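Equipment planning notes, two-arm mobile unit -- buy, lease or wait
2022-05-19 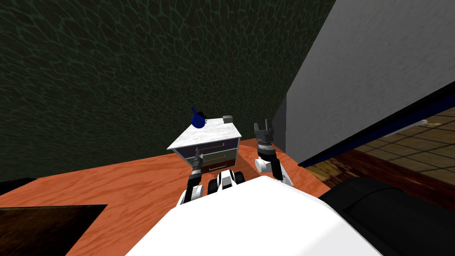 Nightstand task in sim, both arms forward, right gripper open beside the marble top.

Writing this down before the budget sheet gets locked, so that when we argue about it in August there is at least a record of what I thought in the spring.

The question on the table is whether we put money down on a real two-arm platform this year. The Zundico quote is in the shared folder. I have read it four times and like it a little less each time. The headline price is fine. Then you get to the lines under it: the mounting kit is extra, the second gripper is extra (on a two-arm robot!), and the service plan is "recommended," which in the small print means the warranty is shorter without it. Freight is to be confirmed. I have never seen freight to be confirmed come in low.

Meanwhile the sim is doing most of what we need. The drawer work is the test I care about, since a nightstand is a mean little target: thin handles, low down, stuff on top that should stay on top. If the sim version of us can't reach a lower drawer without an elbow going somewhere stupid, the real one won't either, and we'll have paid a lot to learn it.

What the sim can tell us before we spend anything:

Reach. Whether the arm geometry on the quote covers low drawers and the top surface from one base position, or whether the base has to shuffle every time. If it shuffles, we need the better base, and the better base is a different quote.

Finger shape. The handles in the room set are long and skinny. Parallel fingers ought to get hold of them, but the stock pads look thick to me. Custom fingers are cheap to print and slow to get right.

View from the torso. With both arms out in front you lose part of the furniture behind your own forearm. The left arm over the drawer fronts is a good case of it. So is a wrist camera needed? I think yes. It isn't on the quote.

What it can't tell us: how much a real drawer sticks, how the gripper wears, how long the cable run survives, how much time goes to calibration. The people selling the thing answer all of these with "minimal." Noted.

Rough money, my own figures, nothing from purchasing yet.

Grostwood room set license, one year: 400. Renew regardless. It has the textures and furniture we built the tasks on and redoing that would cost more in hours than anyone wants to add up.

Workstation GPU: leave as is. I know the rendering is slow with the detailed walls. Turn the detail down. I don't think a robot needs a lizard-skin green wall at full resolution to find a drawer handle, and if the policy does depend on the wall we should find that out early.

Gripper spares, Ots: 1,093 for the pair including pads. I put this in as a firm line on the theory that we'll break one. The last time we budgeted zero for breakage we lost a chunk of the summer waiting on a part.

Test furniture: whatever the secondhand place has. Do NOT buy the matching nightstand new so it "looks like the sim." If it only works on the matching one it doesn't work. Get at least one with ugly knobs, and one with a drawer that binds.

Floor: nothing budgeted, possibly a mistake. The lab floor is not level by the back door. The sim floor is perfectly level, being a sim floor. Need to shim or tape off an area.

Bristent lease option. They offer a 36 month term with a swap partway through. I was ready to like this one. Then I went through it line by line. You pay over 30 percent more across the term than buying outright, and the swap is to "an equivalent or successor model at the lessor's choice." So they could swap us to something with a different wrist and we'd redo the fingers, the calibration and every script that assumes the old joint limits. A shorter term would be worth looking at. They say they don't have one. I'd ask again nearer the end of their quarter.

Power and space. Both quotes assume a dedicated circuit. We have one circuit on that side and the printer is on it. Facilities will want a form and then a second form. Start that now whatever we decide -- it costs nothing to ask and it has been the slow part every time.

Staff time. Missing from every version of this budget I've seen, including mine from last year. A real arm needs somebody near it while it runs. The sim runs overnight with the lights off. If we count a person's afternoons, the cheap option and the expensive option get a lot closer together, and both get further away from "keep using the sim."

The argument for buying, to be fair to it: reviewers want hardware results, and "we plan to" has stopped working as a sentence in our reports. I accept that. I don't accept that it means we need the full two-arm unit. One arm on a fixed bench mount, with a real drawer in front of it, would answer the friction question and the finger question. It would not answer anything about the two arms getting in each other's way. The sim is decent at that part and I'd trust it there for now.

Where I am today:

Renew the room set.
Order the spares line only if a platform is approved. No point having grippers with nothing to bolt them to.
Ask Zundico to requote a single arm, bench mount, wrist camera included, freight stated as a number.
Say no to the lease as written.
Keep the two-arm unit on the list for next cycle with a note on what would change my mind.

What would change my mind: a loan unit. Two weeks in our room, on our floor, opening our bad drawers, with no sales engineer holding the tablet. I asked about this on the last call and was offered a demo at their site. Their site has very nice drawers, I'm sure.

Still to do in sim before the requote comes back: rerun low-drawer reach from three base positions, left arm and right arm separately. Then the same runs with the things on the marble top left in place. So far we've scored the drawer and ignored whether anything on top got knocked, and a drawer opened by a robot that sweeps the top clean with its other hand shouldn't be going down as a success. Change the scoring script first, then rerun. Old numbers stay in the old sheet, don't overwrite them.

Also check whether the base model in the room file matches the one on the quote. I've been assuming it does. The part number on page two looks like the older one.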